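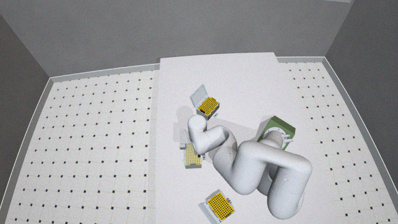 Lending Course Books by the Term at Wostgate: Project Report

Group members: Hatem Salem, Cúc Mạch, Chaimae Bouazza, Kenza Ouali
Supervisor: Hanane El Ouafi
Submitted 7 Jun 2019

Background

Students at Wostgate are expected to have their own copy of the main book for each module. Some buy new from Tanasitz, the bookshop next to the main gate. Others find an older edition, share with a friend, or go without and use the reference copy in the library, which can't be taken out of the building. We wanted to know whether the department could lend core books for a whole term against a deposit, and what such a scheme would need in order to keep running after the first year.

We did not look at e-books. Several modules use them already, but the licences are handled by the library and we were not able to see the terms.

What we did

The scheme ran for one term on the first-year business modules. The department gave us a cupboard in the corridor outside the print room and a budget for the first set of books. We bought 40 copies, most of them used. The used copies came from D'Amico, a wholesaler that takes back stock from campus shops, and the rest came new from Tanasitz at the normal student price.

Each book was given a label inside the front cover with a number, the edition and its condition on the day it was entered. Condition was graded A, B or C. An A copy had no writing in it. A B copy had pencil or light highlighting. A C copy had heavy marking, a loose spine or missing corners, but all the pages had to be there. We turned down any copy with missing pages, and D'Amico replaced those without charging us for postage.

Loans were recorded in Miko, the booking system the department already uses for calculators and laptops. Kenza set up a new item type so that a book could be booked for a full term instead of a few days. Miko sends its own reminder emails, but the wording can't be changed by item type, so borrowers were told that their "equipment" was due back. A few people wrote in to say they had not borrowed any equipment. We put a note about this on the loan form and the messages stopped.

The deposit

Borrowers paid a deposit of £15 per book and got it back in full if the book was returned at the same grade or one grade lower. We chose a flat deposit because it was easier to handle at the desk. Cúc had argued for a deposit linked to the price of the book, and looking at the results she was probably right. The accounting book costs far more than the others, and a borrower who lost it would have been better off giving up the deposit than buying a replacement.

Deposits were paid by card through the department office. We had planned to take cash as well, but the office would have had to bank it separately each week and asked us not to.

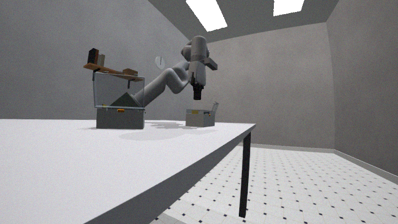

Editions were the hardest part of the project. The economics lecturer was happy with either of the last two editions and gave us a list of the page numbers that differ. The marketing lecturer set questions from the end of each chapter, and the questions are reordered in every new edition, so an older copy was of little use to students there. We had already bought older copies of the marketing book before we asked. They were lent as extra reading with no deposit, and hardly anyone wanted them.

We should have asked each lecturer first which editions they would accept, and also whether they planned to change the book next year. A used book holds its price fairly well until a new edition is announced, and then it drops quickly. D'Amico's buying list shows this clearly: the same title can be on the list one month and gone the next.

Results

All of the usable copies were lent out by the end of the second week. Demand was highest for accounting and lowest for marketing, for the reason given above. At the end of term all but 2 of the books came back. One had been left on a train and the borrower gave up the deposit. The other borrower had left the course and did not answer our emails.

The most common change in condition was from A to B, nearly always because of highlighting. We had not said on the form whether highlighting was allowed. Chaimae, who checked most of the returns, marked these as one grade lower and gave the deposit back, in line with the rule. No borrower disputed a grade.

Total spending, including labels, postage and the books, came to £3401. This is more than we had expected. A large part went on the new copies of the accounting book, which D'Amico did not have in the edition we needed.

Problems at the desk

The cupboard was open at lunchtime only, and a queue formed in the first week of term. Hatem changed the process so that students booked in Miko beforehand and only collected at the cupboard. Returns were slower than loans, as each book had to be looked through for damage. We would set aside a longer opening time for returns in June, when everyone brings books back after the same exam.

Recommendations

The department should continue the scheme for accounting and economics and drop marketing unless the lecturer agrees to fix the edition.

The deposit should be set by book, in two bands.

Editions should be confirmed in writing with the lecturer before any copies are ordered.

The loan form should say that pencil is fine and highlighter is not.

Books that are going out of use should be offered to D'Amico before the new edition is announced. Tanasitz also buys back some titles at the end of the year, but only in A condition and only if the book is on next year's list.

The label numbers and the Miko booking records have been passed to Hanane El Ouafi, and the key to the cupboard is with the department office.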